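About Vilico

We're a small laundry and folding service in Hendbridge. Wash, dry, fold, back to you. Valentina Ibarra and Greer Ogilvie started it with 4 machines and one folding surface that was far too short. Still here, still folding.

Most of what comes in is everyday stuff. School tops, sheets, knitwear, bedding, odd socks. We sort by fabric first, then color. Stripes get laid out flat before anything else happens to them, sleeves pulled straight, hems last.
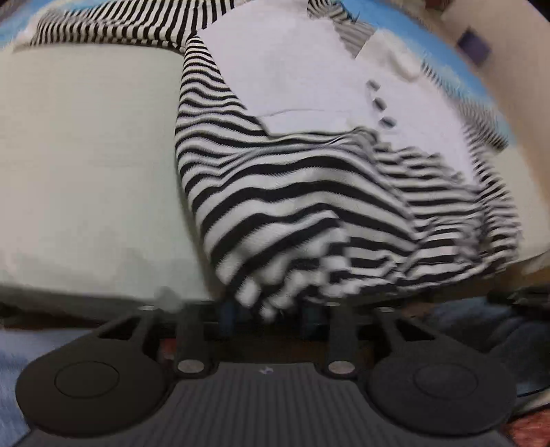
Black and white stripes, spread out on a pale surface.

How we fold

Shirts and sweaters the same way every time: body flat, sleeves out, sleeves in, bottom up. Valentina's rule. If you want hangers instead just tell us at drop off, we keep a note on your acount. Delicate knits don't go in the dryer, ever, so allow an extra day.

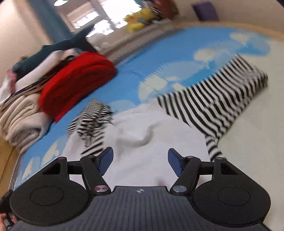
Greer runs the training side. New folders spend 5 shifts on long sleeves before they touch customer bags, and she makes them redo the shoulders untill they match. A white top with striped sleeves, laid out on a cloud-patterned sheet, is a good one to learn on. You can tell right away when a sleeve is twisted. After that it's sweaters, then fitted sheets (sorry).

Small things

Socks get paired last, at the end of the bag. Singles go in a paper envelope with your name on it, not in the trash. Red knits stay away from the whites till they've had a wash on their own.

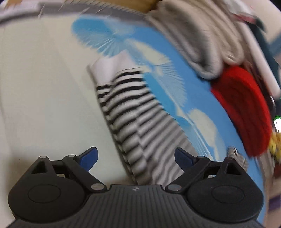 Find us

1288 Quiroga Street, Hendbridge. Side door by the parking lot, ring twice. Pick up and drop off both at the front counter. New price list starts August 10, 2024, ask for a copy.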